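Humgate Boards > Small Spaces > Desks and Work Tables

Dark mat under small wooden pieces, who else does this?

marlpit_60
25 April 2019
I've had a dark brown marbled mat on my table since November and I am so happy with it! My little light wooden cubes used to vanish on the bare aluminum (mine has ribs, so they'd tip too). On the dark brown they jump right out at you, even from across the room. Bigger blocks stay stacked up past the far edge, next to the keyboard, and the middle stays free for whatever I'm doing.

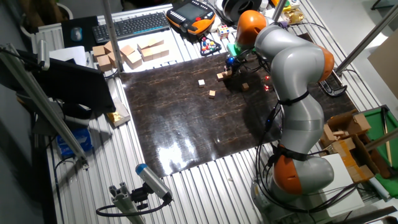

Tadel disagrees, and says a glossy mat is the wrong pick under ceiling lights. You get one big white glare patch and end up working around it all evening. Go matte, same color, and you'll love it even more.

marlpit_60
Fair point on the glare! I just keep the cubes toward the upper half and it doesn't bug me. And shiny wipes clean so fast.

orchardkey
Matte holds dust though. I had one for 2 years and gave up. Team glossy!! Do you keep your puzzle cube on the table too? Mine lives by the keyboard and I pick it up way too often.

marlpit_60
Yes, off to the right of the keyboard. Bad for getting things done, great for my mood.

Lodhi
I'm with Tadel. Paid 20 dollars for a matte Imach sheet, cut it to 60 inches with scissors, zero regrets. Veins in the pattern would drive me nuts when I'm hunting for a small piece.

orchardkey
The veins are the best part! Plain brown looks like a tray.

Tadel
I like trays.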